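saltbush_kev
Marker on the white table again. Dry cloth, or am I meant to be using the Umia spray?
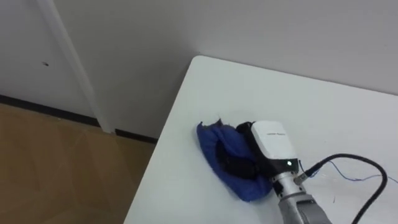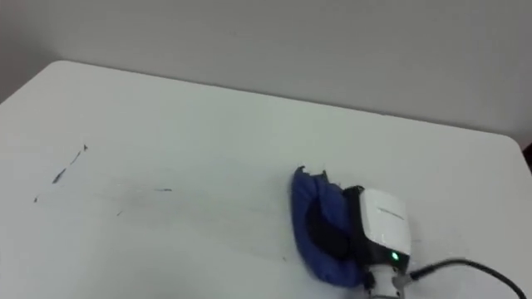
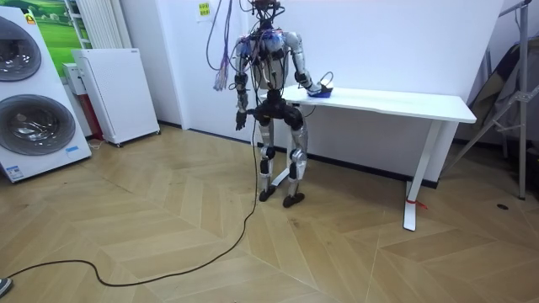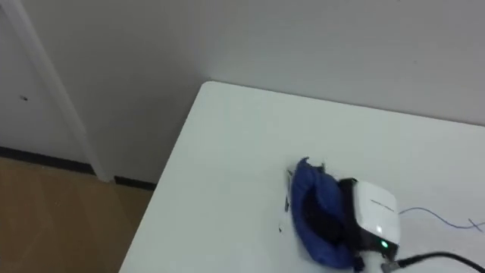
I'd rather not spray first and find I've made grey paint. The Tamanau eraser took the shine off my last desk, so that's out.

rianne_hermans
Dry first, then damp. Fold the cloth, you get more clean sides.

dunny84
Disagree. Dry just moves it to a new suburb. Spray, wait 3 minutes, wipe.

saltbush_kev
Great, two experts. Trying the corner Thursday.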